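Kitchen help wanted in Sutville

Thygesen Kitchen is looking for two patient people to help us sort, wipe down and lay out nearly 201 cooking utensils – spatulas, spoons and the rest – for our lending shelf. No experience needed, and we'd be so happy to have you! Tables get fresh grid paper, and a wooden spatula is usually the first thing anyone learns to put away.

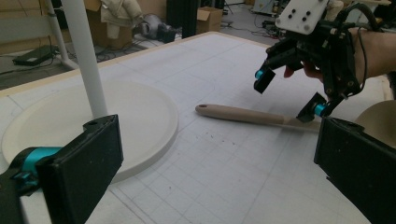
How to apply

Drop a note at the Pundon desk by 04/08/2023.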